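Cevby Help Desk
Ticket status: Open (reopened by requester)
Category: Inventory sync / Quantity mismatch
Site: Vesolstead
Priority: Normal (requester asked for High)

Original report

Every night the stock export from Kistberg goes into Cevby, and every morning the quantity for one group of items is wrong. It is always the same group, the small fasteners we keep in the back aisle. Kistberg says 2,304. Cevby says something else, and the something else changes. Yesterday it was short by 135. The day before it was short by the same amount, so I don't buy the "random network hiccup" answer I got the last time I wrote in.

I have already cleared the cache, logged out and back in, and tried a different browser. Please don't ask me to do those again. A nightly job that runs on your server does not care what browser I have open in the morning.

Reply from support

Thanks for the detail. Can you confirm that the export file is complete when it leaves Kistberg? Partial files are the most common cause of this. Also, please confirm you are on the current version of the sync tool and that the time zone in both systems matches.

Requester

File is complete. I opened it in a plain text editor and looked at the last line, and it has the closing record that Kistberg always writes. The sync tool updated itself in March, and I note that the problem also started in March. I mentioned this in the first ticket and it was not picked up.

Time zones match. I would like to know what the time zone would have to do with a quantity, but they match.

Reply from support

Understood. The March update did not change how quantities are read, only the layout of the settings page. We suggest deleting the item group and importing it again from scratch. This often resolves stale records.

Requester

"Often resolves" is doing a lot of work there. If I delete the group I lose the reorder history, and the reorder history is the only reason we pay for the product. Is there a way to re-import without losing it? The help page says yes and the warning box in the software says no. One of them is wrong.

Reply from support

The warning box is correct. The help page is being updated. We apologize for the confusion.

Requester

Then I'm not doing it. I ran my own test instead. Notes below, since I suspect whoever picks this up next will start from the beginning again.

Test 1. Manual import of last night's file, mid-morning, nobody else logged in. Result: correct quantity, 2,304. Left it alone for an hour. Still correct.

Test 2. Same file, put in the nightly folder and left for the scheduled job. Result: short by 135 the next morning. Same file, byte for byte. I compared them.

Test 3. Scheduled job moved from 2:00 a.m. to 5:00 a.m. Result: correct. Moved it back to 2:00 a.m. and it was short again.

So the file is fine, the import is fine, and the hour matters. Something else is touching those records at night. I'm told there is "no other scheduled activity" on our account. I'd like to see where that is written down, because the activity log I can see from here stops at midnight and picks up at 6:00 a.m. with no entries in between, including no entry for the nightly import that we both agree takes place.

Reply from support

The gap in the log is expected. Background jobs are not shown in the customer view. We have asked the platform team to check the full log on our side. In the meantime, can you tell us how the items in this group are stored and handled at Vesolstead? It may help to know whether any quantities are being reserved.

Requester

I don't see how it helps, but fine. Most of the group is in sealed cartons on shelving. Loose stock goes in bins. Nothing is reserved through Cevby. We turned reservations off when we signed up and the switch on the settings page still says Off.

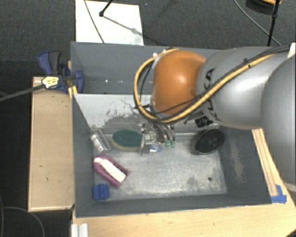 I went back to that switch after I sent the last message. It says Off, but there are now two reservation settings. The old one is on the main page. The second is under Integrations, three menus down, and is called "Hold open orders". It was On. I did not turn it on. The label next to it says "default", and I have an older screenshot of the same page, taken before the update, with no such line.

There is also a line for a connector called Lei, which we tried for some three weeks and dropped. It is marked Inactive. It also shows a last run time of 2:10 a.m. today. Inactive things should not have a last run time of today.

Please explain both.

Reply from support

Thank you, this is very useful. Our platform team has confirmed that the Lei connector can still place holds if it was paused and never removed. The holds come from old open orders. We recommend removing the connector fully and switching off "Hold open orders". This should fix the mismatch.

Requester

Removed the connector. Switched off the hold setting. First night: correct. Second night: correct. I'm leaving the job at 2:00 a.m. on purpose.

I'm not calling it fixed yet. The 5:00 a.m. test also looked fine, and I still have no explanation for why a later import gave the right number if the holds had already been placed by then. Either the import overwrites holds, in which case the software has a second problem, or the holds expire, in which case I'd like to know when.

I also note that "layout of the settings page" turned out to include a new setting that was on by default.

Reply from support

We are glad to hear the quantities are now matching. We will mark this ticket as solved. Please rate your experience using the link in your email.

Requester

Reopening. The question about the import and the holds has not been answered. The help page still says I can re-import without losing history. I checked it a minute ago.

Reply from support

Your ticket has been reopened and passed to the platform team. Current response time is 3 business days.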